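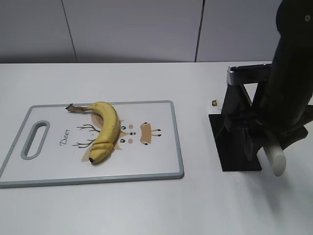

Plastic cutting board with a cartoon deer design.

Rurham Screen Tributes: Data Card

Version date: Saturday, September 20, 2025

Summary
Rurham Screen Tributes is a collection of 417 short notices published in the entertainment press after the death of a film or television performer. It was compiled by the Treltcombe Film Library for the study of how colleagues are quoted in such notices. All texts are in English.

Contents
Each record holds the headline, the body of the notice, the type of publication, the month of publication and a list of the quoted passages. Quoted passages carry a label for the speaker's working relation to the deceased: co-star, director, producer, crew, agent, family or other. Where a notice gives no relation, the field is left blank. Annotators did not consult outside sources to fill it.

The notices come from 39 publications. Trade papers make up the larger share and local newspapers the smaller. Readers' comments were removed before annotation, as were photographs and their captions.

Files
tributes.csv: one row per notice
quotes.csv: one row per quoted passage, linked by notice number
labels.txt: definitions of the relation labels
changes.txt: corrections made after the first release

Text is stored as UTF-8. Quotation marks have been made uniform. Spelling has been left as published, so British and American forms both occur.

Selection
A notice was included if it was written within a week of the death being announced and contained at least one direct quotation from a colleague or relative. Notices longer than 300 words were excluded, as full obituaries are held separately in the Dönmez Collection and follow a different scheme. Reprints of the same agency copy were reduced to a single record, and the earliest version was kept.

Annotation
Labels were applied by two annotators working separately. Disagreements were settled by a third. The most frequent difficulty concerned performers who had also directed the deceased. These are labelled by the role named in the notice itself, or by the first role named if there are several.

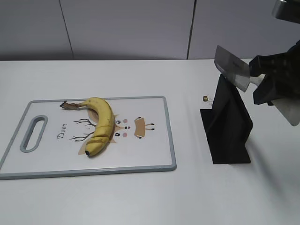
One user of the first release wrote that social media posts quoted in a notice ought to be kept apart from statements given to the press: "They are written for a different audience, and several were shortened by the paper before printing." The present version therefore adds a source column to quotes.csv, with the values post, statement, interview and unclear. In 6 notices the source could not be settled and the value unclear has been used throughout.

Known limitations
Performers with long careers in leading parts are heavily represented. Stage work is mentioned only in passing. The collection should not be used to judge how well any person was regarded.

Access
Copies may be requested from the library for research and teaching. The labels may be reused freely with credit. The notices remain the property of their publishers and may not be republished in full. The software used for labelling, Grorkadgate, is not supplied with the files.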